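Why Do Rooms Have Colors? A Kid's Guide to Decorating

Have you ever walked into a room and felt cozy right away? Or walked into another one and wanted to jump around? The room did that to you! People who decorate homes think about this a lot, and color is one of their favorite tools.

Let's start with paint. Paint is made of tiny bits of color, called pigment, mixed into a liquid that sticks to the wall. Long ago, people ground up rocks, clay and even burnt bones to make pigment. Today a paint store can mix almost any color you can dream up. A Trilell color book has 2,557 colors in it, and lots of them are kinds of white!

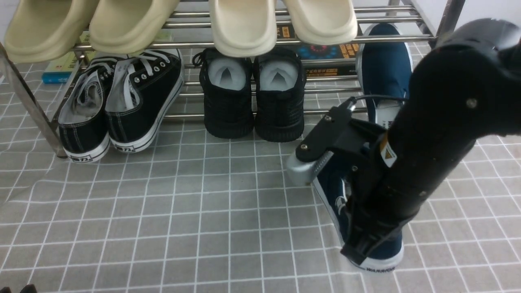 Colors come in families. Red, orange and yellow are called warm colors, and they make you think of fire and sunshine. Blue, green and purple are the cool colors — think of lakes and shady woods. A big room painted in a warm color can feel snug. A small room painted pale blue can feel bigger than it is, even though the walls haven't moved an inch!

Then there are neutrals. Those are the quiet colors, like gray, brown, tan and cream. They get along with nearly everybody, so decorators use them on big things like sofas and rugs and save the loud colors for pillows and lamps. 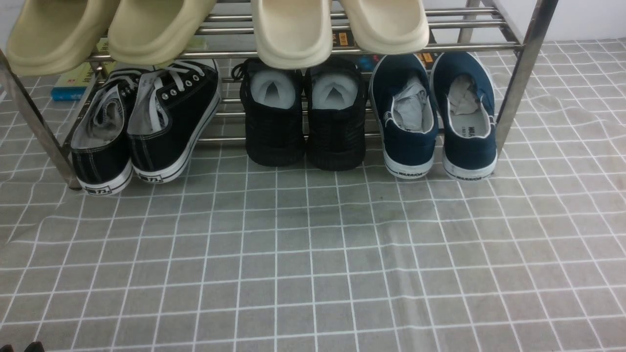

Neutrals are sneaky, though. Put one next to another and you start to notice how different they are. Look at the slides on the top of the shoe rack. The cream ones look pale beside the khaki ones, and the khaki ones look darker beside the cream. Your eyes are always comparing! That is why painters try a little patch on the wall first and look at it in the morning and again at night.

Light changes color too. Sunlight at noon makes a yellow wall glow, and a lamp at bedtime can turn the same wall almost orange.

Try it yourself! You need 2 sheets of colored paper, one warm and one cool, plus a small gray button. Set the button on the warm sheet and look hard. Now move it to the cool sheet. Does the gray seem to change? Try it by the window, then under a lamp, and draw what you see in your notebook.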